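Part 3: Cutting and marking your first pattern

Okay, so you've unpacked the Hemmin pattern set, you've read the fabric chapter (or skipped it, I know who you are), and now you want to cut something. Good! This part gets you from the folded printed sheets to fabric pieces ready to pin. Give it a whole evening the first time. I still take nearly 3 hours over a new pattern and I've been making these tote and apron sets for years.

Before you start

You'll need the printed sheets, your fabric (washed and pressed, please), fabric shears, a second pair of scissors for paper, pattern weights or pins, and chalk. The Sosell chalk pencil in the kit is fine on dark cotton. On anything pale I use the blue washable marker instead.

Note: the marker ink sets if you iron over it. Test it on a scrap first. I have an apron with a permanent blue pocket line and I wear it anyway.

Setting up the table

1. Clear the biggest table you have. A floor works too, but your knees will hate you.

2. Cover it with brown paper and pull it as flat as you can. Kraft paper off a roll is what I use, and it lasts me months before it gets too scrappy.

3. Mark a grid on the paper with painter's tape. I go by eye for most of it and only measure the long line down the middle, which is the one I line the fabric fold up with. The others are there so I can see at a glance if a piece has wandered.

4. Press the tape down with your thumbnail, especially at the ends. If a strip tears or leaves a gap, leave it. You're cutting apron straps, and a gap in the tape won't change a thing.
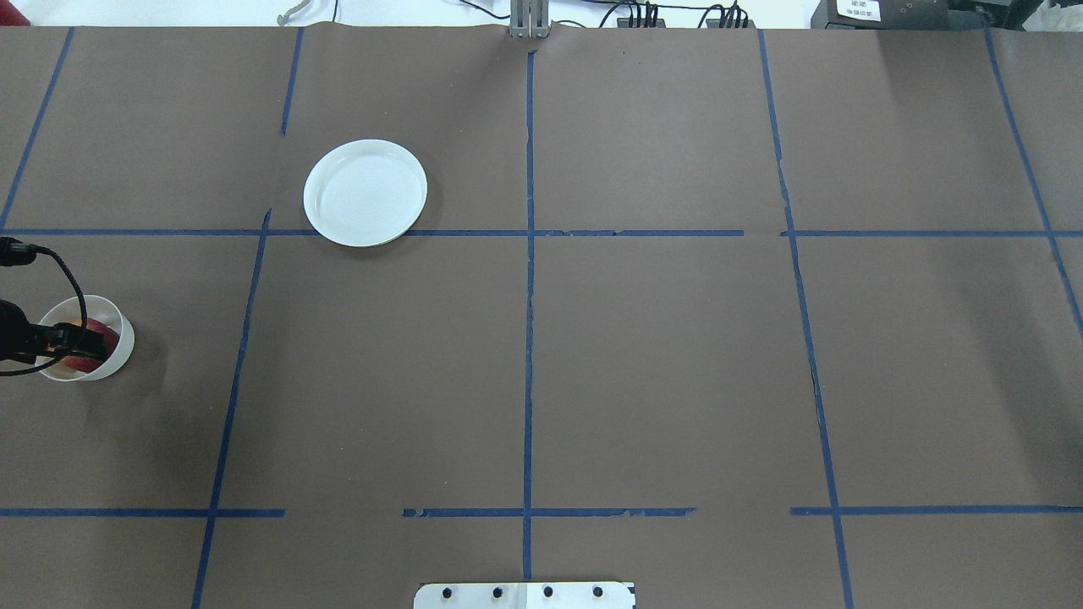
Laying out the fabric

5. Fold the fabric in half lengthwise, right sides together, with the two finished edges meeting. Hold it up and let it hang. If the fold twists, slide one edge along until it hangs straight, then lay it down along your middle line.

6. Smooth it out from the fold with flat hands. Don't tug! Stretched cotton springs back after you cut it and then you've got a bib that's too narrow.

7. Find the arrow on each pattern piece. It should run parallel to the fold. Measure from both ends of the arrow to the fold, and shift the piece till the two numbers match.

8. Put the big pieces down first, then fit the pockets and straps into what's left. The layout on sheet 2 assumes a fabric width of 1350 mm. If yours is narrower, cut the straps from a second length.

Caution: some prints have an up and a down. My friend Jirayu Duangkaew made a lovely apron where all the herons are standing on their heads. Check before you cut, every time.

Cutting

9. Weigh the pieces down or pin inside the seam line, and keep the lower blade of your shears resting on the table as you go. Long, slow cuts. Walk around the table and leave the fabric where it is.

10. Cut the little notches outward, so you don't snip into the seam allowance.

11. Chalk the dots and the pocket corners onto the wrong side before you take the paper off. I forget this about half the time and have to put everything back.

If you have the Trimitz rotary cutter, put a cutting mat under the fabric first. It'll go straight through the brown paper and into your table. Retract the blade whenever you set it down, even for a second.

Pin each paper piece to its fabric piece and stack them in the order printed on sheet 7. Part 4 starts with the pocket.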